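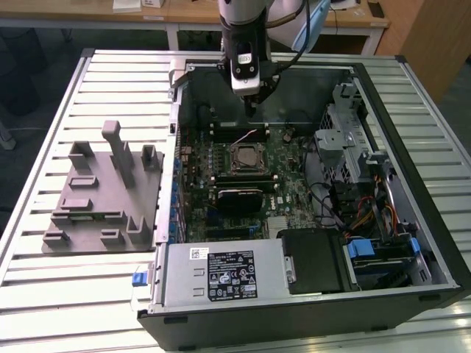 Robot takes computers apart for a crowd at Mernport open day

October 17, 2020

Print this story | E-mail this story

MERNPORT – The line went out the door at the Walczak workshop, and the kids got the front spots. Everyone wanted to see the robot that works on old desktop computers!

The workshop opened its doors to neighbors, students and anyone else who was curious, in groups of 15. Each group got 20 minutes at the bench, where a robot arm reached down into an open tower lying on its side, with the motherboard, the processor and the power supply all in plain sight.

"People expect it to be fast, and then they lean in and see how careful it is," said Janaka Bepari, who leads the project, called Endanetti. "It has to get in there between the cables and the metal without bumping anything."

The team began planning the visit in September. The hope is that a robot can one day do a good share of the fiddly work of pulling usable parts out of retired office machines, which is slow going by hand (and hard on the fingertips, as anyone who has tried it knows).

Waldemar Kaczmarczyk brought his two granddaughters over from Nakard. He fixed computers for a living for years and stayed for a second turn.

"I had a hundred questions and they answered every one," he said. "The girls want to know when they can drive it."

Bepari said the workshop has 499 old towers in storage, most of them given by schools and offices, so there is plenty left to practice on. Another open day is planned for spring, with longer visits and a table where children can take apart a computer themselves, screwdrivers supplied.

Comments (15) | Shared 1,608 times

Contact the newsroom | Copyright 2020 | Back to top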